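Speaker notes: "Put the shopping away", Trirnlow student robotics club
Talk slot after the coffee break, 18 minutes plus questions. Savita drives the laptop, I talk.

SLIDE 1, title
Say hello, say who we are. I'm Bohdana Stasiv, I look after the club together with Orest Antoniuk. Savita Shakya and Severyn Pylypenko are the students who did most of the arm work and they're both in the room, so send the hard questions their way!
Ask for hands up: who has ever built something that moves on its own? Then: who has had it drive off a table? (Wait for the laugh, put my own hand up.)

SLIDE 2, how the club runs
We meet in term time, straight after lessons, and go on until the building closes. Students come in with all sorts of backgrounds. Severyn had written a fair bit of code before he joined, Savita had never written any and came because she likes taking bicycles apart. Both of those are brilliant ways in.
Mention the log book here. Every attempt gets a line, good or bad: who was on the controls, what we changed, what the robot did. It sounds dull and the students moaned about it until November, and then Severyn found a fault in the wrist settings by reading back through it, and the moaning stopped.

SLIDE 3, the task
We wanted a job that everybody in the audience has done this week. Putting food in the fridge is lovely for this. You do it with one hand while talking to someone. Ask people to mime it slowly: where does your elbow go? When do your fingers open? Did you lean?
Let them try it, it takes a minute and it wakes up the back row.
Then explain how we split it up:
Stand in the right place.
Hold the item without squashing it.
Get the hand through the opening without knocking the door or the shelf.
Let go, and come out the same way you went in.
The last one caught us out for weeks. We had planned the way in beautifully and hardly thought about the way out.

SLIDE 4, what we got wrong first
Be open about this, it's the part other clubs always ask about.
Our first plan had the feet fixed on one spot and the arm doing all the work. Fine on paper. Then Orest moved the desk a little so he could sweep, and every position we had saved was off. So now the students check the standing position before each run, and there's a page in the log book for it.
Second mistake: gripping too hard. We practised the hold at a bench for a whole half-term before going anywhere near a shelf. Savita came up with the training order we use now, which goes from a rolled-up sock to a sponge to a soft ball. She called it the Furik ladder, after her cat, and the name has stuck, it's even in our file names.
Third: too many people talking during a run. One person calls, one person has a hand on the stop button, everyone else watches. Harasym, our sister club, does it the same way and we copied them gladly.

SLIDE 5, numbers
Keep this quick. Over the term we logged 53 attempts at the full task. In 40 of them the item got as far as the shelf. Of the others, most stopped early because the caller wasn't happy, and I count that as good judgement. Say that clearly, the younger ones are listening.

SLIDE 6, at the fridge
Leave this one up for a good while and let people look.

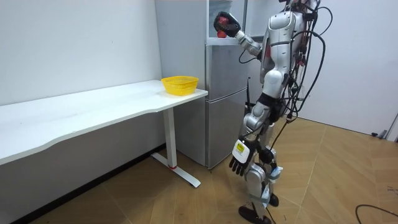 Reaching into the upper compartment with the small red item in the hand.

Point out the bend at the elbow. The students argued over that angle more than anything else in the project, and I learned a lot just from sitting and listening to them. Then point to the hand at the mouth of the compartment, because this is where the caller has to decide whether to carry on. Ask the room: would you go in from here, or back off and line up again?
Take two or three answers. Severyn and Savita still disagree, so let them each have a go.

SLIDE 7, what's next
Liudmyla Shevchuk from Buvia is coming in to help us with the walking side, which we're all very excited about. After that the students want to try taking things out again as well as putting them in, and then (their idea, not mine!) laying a table.
If anybody here runs a club and would like our log book template, come and find Orest at the end. He has printed copies.

Questions. If it goes quiet, ask Savita about the sponge stage.
Thank the hosts, and remember to collect the adaptor from the lectern.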